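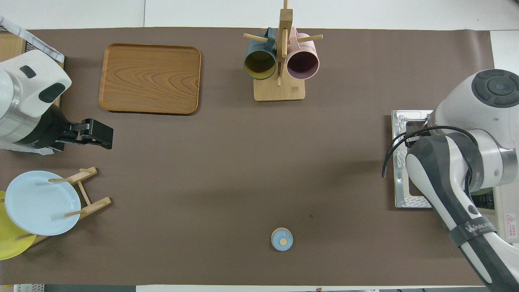
Table layout 2, mug tree task. Left gripper at the approach height, lid at its start position.

Saturday, morning session
Present: Marisol, Svenja, Amanuel, me. Valentin in after lunch.

Goal for the day: left arm takes the teal mug off the tree and sets it on the wooden tray, repeatably, from a taught approach. Pink mug stays out of it until teal works. Lid transfer (left arm picks it up by the knob, hands it to the right arm) only if time allowed. It did, barely.

Layout notes. The brown paper mat replaces the bare tabletop. The white surface gave glare in the head camera and the segmentation kept merging the light objects with the table. With the mat down the blue lid segments cleanly at every exposure Svenja tried. The light wood of the mug tree base is still marginal against the brown. The tray is fine, although the grain pattern on it produces false edges if the threshold is set low. Left it at the middle setting and wrote that value on the card taped inside the cabinet door.

There is a small dark speck on the mat up and to the right of the lid. The detector picks it up as an object candidate at the lowest size filter. Do not lower the filter below the card value. Amanuel wants to cut a new sheet; agreed, but after the Mimetti round, not before. A new sheet means new corner points.

Procedure, teal mug
Home both arms. Right arm stays on its own side, cable outside the mat center. Check the loop at the wrist by hand before every start, it likes to creep inward when the last joint turns back. Left arm to approach height beside the tray, gripper pointing right. Up, across, then in toward the mug from the left. Close on the mug wall, one finger inside and one outside. Lift along the peg direction, back out, down to the tray.

First attempts used a vertical lift. This does not work. The handle is looped over the peg and the peg projects outward, not straight up, so a straight lift pulls the handle against the post and the entire tree comes along. Tree tipped, caught by hand (e-stop first, Svenja). No damage to mug or peg.

Taught the peg direction instead. Moved the gripper by hand along the peg with the mug held loosely, recorded the start and end pose, and let Prukix interpolate between them. Better immediately. The remaining error was at the end of the lift, where the handle cleared the peg by too little and touched on the way back. Moved the end pose 2 mm further out. Clear after that.

Note for whoever writes this up for the class: the lift has to be defined in the tree's coordinate frame, not in the base frame of the arm. If the tree gets rotated on the mat, a pose recorded in the base frame is useless. Marisol is writing a short routine that takes the square base from the camera image and builds the frame from its edges. The weak contrast mentioned above is therefore a real problem and not a cosmetic one. Options discussed:
- strip of dark tape along the base edges (fast, but rules may not allow marked objects, Marisol to check with Mimetti)
- side light
- use the post and pegs as reference and ignore the base

I prefer the last one. Svenja prefers the side light. Not settled.

Grip
Finger pads are the Hurkard rubber ones. On the outside glaze they hold. On the inside, with the finger reaching down past the rim, the pad edge folds over when the gripper closes fast. Closing speed reduced to half for the mug. For the lid knob full speed is fine.

Force setting for the mug unchanged from the previous session. Tried one step lower, mug rotated in the grip during the transfer and landed on its handle side. Back up one step.

Placement on the tray
The mug hangs upside down on the tree. For the current task description it may be placed in any stable orientation, so we are not turning it over. We should not get used to that. The Kariuki task sheet has a version in which it must stand upright, and that needs either a wrist turn of the left arm with more room above the tray than we have now, or a regrasp with the right arm.

The raised rim of the tray matters more than expected. Approach from above only. An approach sliding in from the side catches the rim and pushes the tray over the paper. The paper does not move but the tray does. Considered a bit of non-slip under the tray, decided against it for now.

Afternoon
Valentin went through the log from the morning. The buffer holds up to 2000 entries and then overwrites from the front, so the tipped tree is gone from the record. Only my handwritten note exists. From now on save the log after every stop, by hand, before homing. He will look for a setting that writes to disk directly.

Same log showed a communication timeout on the right arm, without any motion commanded. Reseated the connector at the controller end. No repeat in the afternoon, which proves little. Watch it.

Lid transfer, first tries. Left arm grips the cork-colored knob, lifts, carries the lid to the middle of the mat, right arm should take it at the rim. Result: 3 tries, all stopped manually. First one, the right arm came in too low. Second, height corrected, but the lid hung tilted in the left gripper and the rim was not where the model assumed it. Third, same tilt in the other direction. The knob is round and the fingers are flat and parallel, so the lid is free to swing around the contact line. Burgi suggested by message V-notched finger tips, printed, slipped over the existing fingers. Would have to be checked with the mug, where a notch is no help on a curved wall. Alternative without new parts: set the lid down in the open center of the mat and let the right arm pick it up from there. Slower, but every step is one we already have. I would do that for the competition and try the notched tips later.

Dish rack and plates stayed on the table all day as obstacles. The planner goes around the rack correctly now. It did not do so last week, when the slats that extend toward the center were missing from the collision model. Amanuel added them as a simple box. The box is generous and costs us some reach at the lower left, which does not matter for the mug but will for the plates. To be refined when we start on the blue one.

Open points
Marisol: question to Mimetti about tape on objects. Frame routine for the tree.
Svenja: side light test, images with and without, same exposure.
Valentin: log to disk. Timeout on the right arm.
Amanuel: collision model of the rack, individual slats.
Me: lid via the mat center, complete sequence. Proper cable clip for the right wrist, the loop is still only being checked by eye.
Burgi: drawing of the finger tips, if she has time in January. Otherwise I take it over.

Shut down at 5:40 pm. Both arms homed, controllers off, layout left in place for the next session. Please do not move the tree. If it has to be moved, put the base back on the pencil marks at its corners and run the camera check before anything else.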